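Rilden Kit de manipulación de sobremesa - ficha de datos y README

Compartir (7) Comentarios (4)

# Rilden: conjunto de muestra «fruta y cesta»

Este repositorio contiene los episodios de muestra que Dreltell entrega con el kit Rilden, más las notas que hemos ido añadiendo durante la evaluación. La ficha la mantiene Britta Frerichs. Las pruebas de carga y conversión son de Bastian Baumgart. Última revisión completa: abril.

## Contenido

El conjunto tiene 83 episodios teleoperados de recogida y colocación sobre mesa blanca. Cada episodio incluye:

- vídeo de la cámara de cabeza
- vídeo de las cámaras de muñeca
- posiciones articulares y apertura de las pinzas
- instrucción de la tarea en texto, en inglés y en español

Los objetos son pocos y se repiten a propósito. En los episodios del grupo A aparecen una cesta oscura de trenzado tipo ratán y un plátano amarillo. La pinza es negra y entra por los lados de la mesa, según el brazo que trabaje.
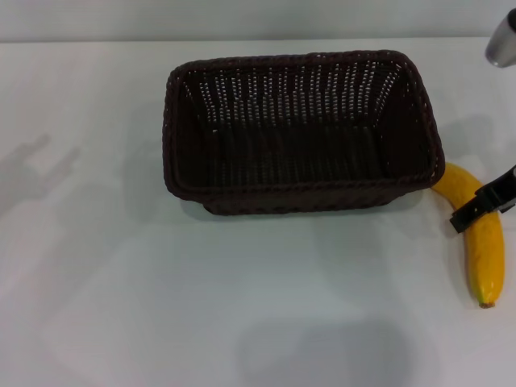 El grupo B usa los mismos brazos y la misma mesa con otros recipientes. Los dos grupos comparten formato, así que se pueden mezclar sin conversión previa. Para entrenar una política sencilla recomendamos empezar solo con el A.

## Instalación

1. Descargar el paquete y descomprimirlo en la carpeta `datos/`.
2. Ejecutar `python verificar.py datos/`. El script comprueba que cada episodio tenga todos sus flujos.
3. Abrir `visor.py` con el número de episodio.

El visor carga 1000 fotogramas en memoria por defecto. En equipos modestos conviene bajar ese valor en `config.yaml`, en el campo `bufer`.

## Cámaras

La cámara de cabeza da una vista general de la mesa y es la que mejor ha funcionado en nuestras pruebas. Las de muñeca vienen del proveedor Ehlers, son pequeñas y de enfoque fijo. En el material entregado hay fotogramas de muñeca grises, muy desenfocados y con bloques de compresión, en los que no se distingue ningún objeto. 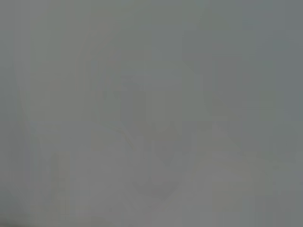 Dreltell no los filtra antes de la entrega y nosotros tampoco los hemos quitado. Quien quiera descartarlos puede usar la opción `--min-contraste` del script de verificación, que escribe una lista de fotogramas dudosos sin borrar nada. El umbral hay que ajustarlo a mano - el valor de fábrica deja pasar demasiados.

No recomendamos entrenar solo con las vistas de muñeca. Bastian lo intentó con el grupo A y la política no llegó a ser estable. 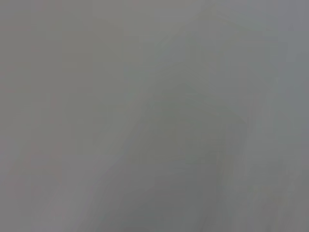

Cámara de muñeca, vista desenfocada con poco contraste.

## Problemas conocidos

- El campo `pinza` va de 0 a 1 en el grupo A y de 0 a 100 en el B. El cargador lo normaliza, pero los archivos originales no.
- La mesa blanca recoge sombras suaves. Un detector por umbral de gris las puede tomar por objetos.
- El visor se cierra si falta el texto de la instrucción en español.

## Valoración del kit

El montaje es razonable y la documentación de los brazos, suficiente. La sincronización entre flujos nos ha parecido correcta. Lo más flojo son las cámaras de muñeca. Para una célula como la de Wistmont, donde la vista cercana es importante, pediríamos otra óptica antes de comprar.

## Licencia y contacto

Uso interno y docente. Para redistribuir los vídeos hace falta permiso escrito de Dreltell. Los errores de la ficha se comunican a Britta abriendo una incidencia en el repositorio, con el número de episodio y el nombre del flujo afectado.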